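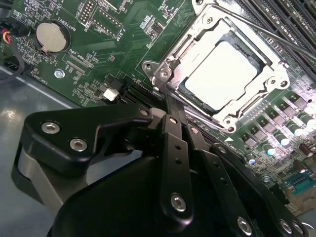

The gripper at the CPU socket's retention lever. Plonora site, Vatura.

2 Jan 2021 - Refurbisher Plonora has moved part of its desktop teardown work in Vatura to robot arms. The first cell went into service in November and handles processors and memory. Manual stations still do drives, fans and wiring. 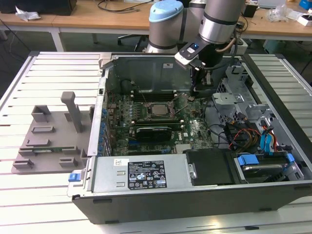
Socket work was the slowest step on the old line, and the one with the most bent pins. Technicians logged 441 damaged boards last year out of over 1,000 rejected units. The cell works from above with the tower on its side and the panel off, and the processor can be taken only with the retention lever raised, as on the green board here. Cycle time is set at 48 seconds per socket.

Staff numbers on the line do not change under the agreement signed with the site's works council. Technicians who pulled parts by hand now load towers, check fixtures and clear faults, and each gets 121 hours of paid training from Skukell, the integrator. Pay grades are still under discussion. Some staff have asked for shorter rotations, as watching a cell is more tiring than bench work.

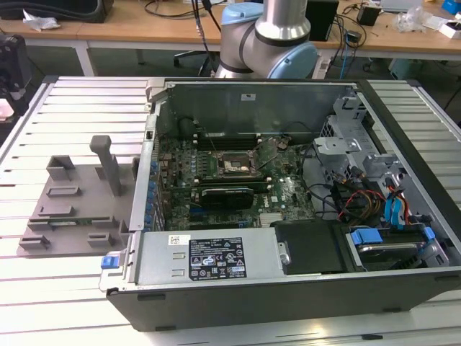 A tower on the slotted platform, with the gray fixture plate beside it.

A second cell is planned for the Grasso site - no start date has been set.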